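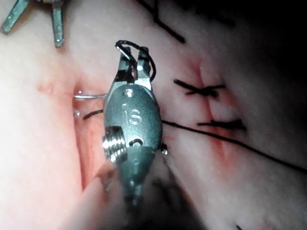 Furkside Suture Kit

The Furkside Suture Kit is an add-on package for robotic surgery training, sold by Skevska and aimed at teaching labs that already have an arm and want to practice stitching with it. I've been keeping this entry going for a while now, and since I use the kit most weeks I'm going to write it the way I'd tell it to you over coffee (the tidier version had two readers, I think, and one of them was me).

Background

Skevska started out making instrument trays and got into robotics sideways, when it bought the Furkside line from a smaller shop called Kinnunen. The first version was really just a needle driver and a bag of adapters. The one sold today is the second version, which came out in May, and it's a much more grown-up thing!

What's in it

You get the needle driver, a wrist camera with its own bracket, two adapter plates, a spool of black practice thread, a box of curved needles and a license for the Edus software. The base kit is $900. The full bundle, with a second driver and a longer cable set, is $1,260, and if you have two arms you'll want the bundle, because buying the second driver later costs more than the difference. Shipping took 19 days for me.

The driver

A needle driver has one job, which is to hold a slim curved needle and not let it roll. This one has narrow jaws and a wide body behind them, and the grip is set in the software on a scale that I never touch past the middle. I like it a lot. It closes softly, it lets go when asked, and the wrist turns far enough that you can follow the curve of the needle through without dragging on the edge of the wound. My older driver made me re-grab halfway, every single stitch.

Wrapping thread around the jaws for a knot is where beginners get stuck, and where I got stuck too. The loop wants to slide off the tips before you've caught the short end. Keep the jaws open just a crack while you wrap, keep the long end lightly pulled, and it mostly behaves. Mostly.

The camera

The camera rides right by the instrument, so you see the jaws and the thread very close and the rest of the room not at all. Anything nearer than the jaws goes soft, including the driver's own shaft. You stop noticing after an hour or so. I do wish the light reached farther out, because the corners get dark when the tissue curves away.

Edus software

Edus records each session and plays it back with the arm's movements lined up under the video. Jarmo Harju, who wrote the user guide, suggests watching your own knots at half speed before trying to fix anything, and I'd second that. Storage is capped at 200 sessions per license. After that you have to export or delete, and the export menu is hidden under "Devices" for some reason.

Care and spare parts

The driver comes off with a quarter turn. Rinse it, dry it, put a drop of the supplied oil on the joint, and leave the jaws open in the case. Jaw inserts are sold in pairs. The adapter plates have been fine for me, but check the small screws every Friday or whenever your week ends; mine work loose.

Known complaints

The cable is stiff and a bit short in the base kit. The case doesn't close with the bracket attached. The guide covers the single running stitch in one page and spends six on unpacking. And there's no left-handed preset in Edus, though you can build one by mirroring the default and saving it under a new name.

See also

Needle driver; Surgical knot; Kinnunen adapter plates; Edus session format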